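Magdolna Vass
October 31, 2020

Clocks go back tonight in most of the US, so this is my yearly thread on electric storage water heaters and off-peak timers. Mostly for people who have a mechanical timer and have forgotten which way the pins go. 1/

First, the timer does not know the clocks have changed. A mechanical one has a small synchronous motor that counts mains cycles. It turns the dial once a day and that is all it does. If you leave it alone, every on period shifts by an hour against your wall clock. 2/

Second, check whether your off-peak tariff shifts too. Some utilities bill on standard time all year, some follow local time. It is printed in the rate schedule, usually in a footnote under the table. Look for "prevailing time" (follows the clock) or "standard time" (does not). If it says standard, the timer setting you had all summer may be an hour off what you thought. Mine was. 3/

Mine is a Trokex, the gray one with the lift-out dial cover. Breaker off before you take the cover off. The terminals are exposed behind a piece of fiber board and they are live on the line side whether the timer is on or off. 4/

To set it, turn the dial clockwise only. Going back one hour means going forward 23. People force it counterclockwise and strip the first gear, then write to me in November asking why the heater runs at lunchtime. 5/ 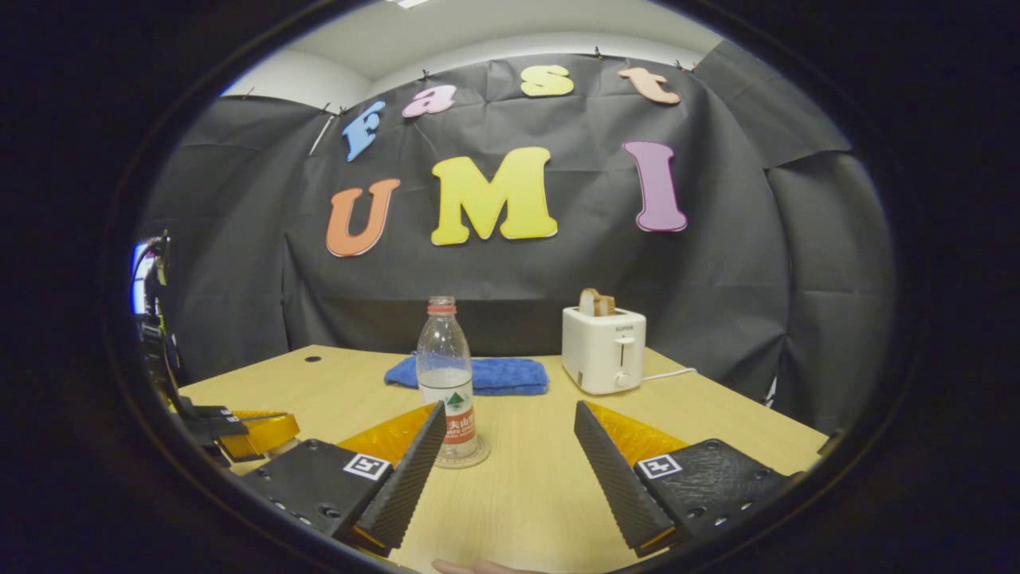
Tirker: my dial slips when I turn it forward too, it goes fine until the evening hours and then I feel it jump. Is that the gear or the clutch?

Probably the clutch. If the gear were stripped it would slip at the same tooth and also lose time in normal running. Set it, leave it for a full day, and compare. If it has kept time, the motor side is fine and the spring washer under the dial has lost tension. The washer can be replaced without removing the timer from the box. 6/

On to how long the on period should be. The arithmetic is simple. Heating one US gallon by one degree Fahrenheit takes 8.33 BTU. A 30 gallon tank raised by 90 degrees needs 22,491 BTU, or 6.6 kWh. With a 4.5 kW element that is just under an hour and a half, ignoring losses. 7/

So a 2 hour window will recover that tank from fully cold. Nearly everyone I hear from has it set for six or seven. It does no harm, the thermostat opens when the tank is hot, but then the timer is doing very little for you beyond blocking the peak. 8/

Which is fine if blocking the peak is what you want. On a flat rate, a timer saves only the standing loss from the hours the tank is allowed to cool. On a modern foam-insulated tank that is small. I would not buy one for it. 9/

Placement of the window matters more than its length. I put mine at the end of the off-peak period, so the water has less time to sit before the morning showers. Anyone with a long pipe run should leave a margin, as the first draw is mostly the water that cooled in the pipe. 10/

Do not use the timer as a reason to lower the thermostat. Low tank temperatures plus long off periods are how you get bacterial growth. Keep the setpoint where the manufacturer says and fit a mixing valve if the taps run too hot. 11/

Two-element tanks - the upper element has priority. It heats the top third first, then hands over to the lower one. They do not run together on a normal residential hookup, so use the rating of one element in the arithmetic above. I got this wrong in the July thread and two people corrected me. 12/

Digital timers: the Panik holds its schedule through an outage on a backup cell. Mine lost the clock but kept the program when the cell went flat, so it ran the right schedule at the wrong time for 16 days before I looked at the bill. Put the cell on the same calendar as your smoke alarms. 13/

Also check the contact rating. A 4.5 kW element at 240 V draws 18.75 A, so a plug-in lamp timer will not do, whatever the listing says. You want a double-pole unit rated for the load, with the wire size to match. 14/

Several requests for the wiring sheet for the older Szénási units. I have the single-pole version only. If you have the double-pole sheet, a legible scan would be welcome. 15/

Next thread is anode rods, once I get mine out. It has not moved so far with a breaker bar. 16/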